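Robot Arms Take Over the Reaching at Dradville Recycling Plant, and the Sorters Move Up
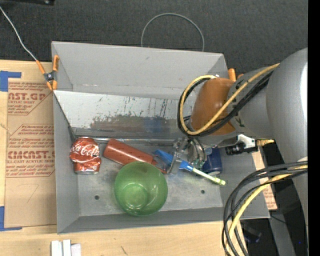 The people who sort recycling at the Varereo plant in Dradville have a new kind of coworker, and after a first season together they sound pretty happy about it. Varereo has put 8 robot arms to work on the mixed containers that used to be picked entirely by hand. Each arm gets a bin, a gripper and a fairly simple job: reach in, take hold of one thing, put it where it belongs, go back for the next. The things themselves are anything but simple. A crushed Coca-Cola can can end up in the same bin as a see-through green bowl and a brush-like tool, and each of them asks for a different grip. A bowl has a rim to pinch. A crumpled can has no two sides alike.

That variety is what kept the work in human hands for so long. The old line ran past a row of standing stations, and sorters leaned over it for most of a shift, twisting at the waist to drop items into chutes behind them. Sore shoulders were common, and so were requests to transfer out.

Under the new setup, 112 people work at the plant, the same number as before the arms arrived. Varereo put that promise in writing before the first arm was bolted down, and it runs through the end of the current labor agreement. What has changed is where people stand and what they spend the day thinking about. Former line sorters now look after the arms in pairs, watching a screen that shows which items the system is unsure of and telling it what they are. When an arm gives up on something, a sorter decides whether to nudge it, swap the bin or pull the item by hand.

It's a job that leans on what the sorters already knew! Years on the line taught them to tell one plastic from another by its shine or the sound it makes when it drops, and that knowledge is now going straight into the system. Every correction they enter is saved and used to retrain the software, which is supplied by Norkonberg. In one busy week in March the crew entered 836 of them, many for clear and tinted plastics, still the hardest materials for the cameras to read.

The training was paid and took place during regular hours. It was run by Ní Mhurchú, a small workplace training outfit that spent its first few days on the old line, picking alongside the sorters, before it wrote a single lesson. The course covers safe entry to the arm area, clearing a jam, and reading the confidence scores on the screen. All 100 percent of the former line sorters have finished it, and the plant has raised the pay grade for those who did - a point the union pushed hard for.

Not everything is smooth yet. The arms are slower than a practiced pair of hands on light, flat items, and a tangled bin can still stop one cold. Some sorters say they miss the chatter of the old line, where everyone stood elbow to elbow. The plant has moved the break table closer to the screens and lined up the breaks so the pairs can take them together, and that has helped.

Sorters also asked for a say in how fast the arms run, and they got it. Each pair can slow an arm or pause it without calling a supervisor, and the speed settings are reviewed with the crew at the 2 p.m. shift change.

Next up is glass, which is still sorted by hand in a separate room with heavy gloves and face shields. Varereo plans to try a single arm there first, with sorters from that room choosing which bins it gets.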